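4.3 Fitting and checking the drawers

Read this section before loading the cabinet. It applies to the Gestwood two-drawer cabinet in the natural finish. The painted version uses the same slides but a different top, covered in section 6.

Tools required: Phillips screwdriver, soft cloth, spirit level, flashlight.

1. Stand the cabinet in its final position and check that it is level from side to side and from front to back. Do not adjust the slides on a cabinet that is out of level.

2. Leave a gap of 20 mm between the back panel and the wall for cables.

3. Extend both runners of the upper opening until they stop. Hold the drawer level, align it with the runners and push it in with even pressure on both sides. A click is heard from each side when the catches engage.

4. Pull the drawer out to the stop and push it back in. Repeat 9 times. The movement should be even over the full travel.

5. Repeat steps 3 and 4 for the lower drawer.

CAUTION: Open one drawer at a time when the cabinet is loaded. Two loaded drawers open together can tip the cabinet forward. Fit the wall strap (section 4.5) before use.

Checking the side gap

Open the upper drawer partway with nothing in it and close the lower drawer by its knob. Look down into the space between the drawer side and the cabinet frame. The black slide should be visible in the gap, with no wood touching wood. Use the flashlight if the gap is in shadow.

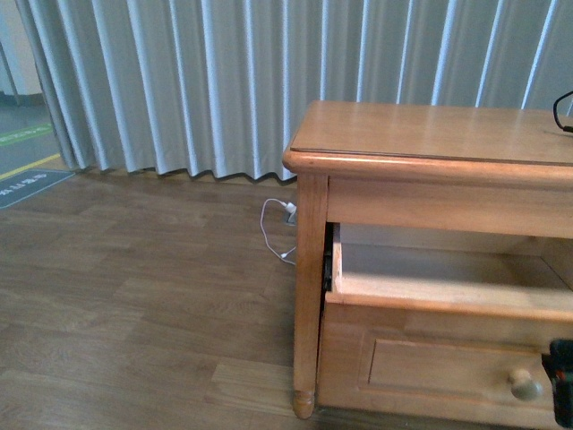 Text: Carter Després, Gestwood Product Documentation
Revised February 6, 2022

If the drawer side rubs against the frame, proceed as follows.

1. Remove the drawer. Press the release levers on both slides at the same time and draw it straight out.

2. Loosen the front screw of the slide on the rubbing side by one half turn. Do not remove it.

3. Move the slide within its slot, tighten the screw and refit the drawer.

4. Check the gap again on both sides. If the drawer still rubs, repeat with the rear screw.

NOTE: The slides are supplied by Flornivton and are marked left and right on the inner face. Slides fitted on the wrong side will close but will not lock.

Aligning the lower drawer

The lower drawer has a recessed front panel with a raised molding. Judge its alignment by the outer edges of the drawer front - the molding is fitted by hand and may vary slightly. If the knob turns in use, hold it still and tighten its screw from inside the drawer. Hand-tighten only.

Care of the top

Keep cables and connectors clear of the front edge, where they can catch in an opening drawer. Lift connectors when moving them. Dragging them across the top can scratch the glossy surface.

Wipe with a dry or slightly damp cloth. Do not use solvents, wax polish or abrasive pads.

Slide life and replacement

The slides are rated for 3,000 full openings at the stated load. They are greased at the factory - do not add oil. Replacement slides are sold in pairs under part number 81 and must be changed in pairs.

Spare knobs and screws are listed in section 7. For the turned feet, see section 5.1, Fitting and leveling the legs.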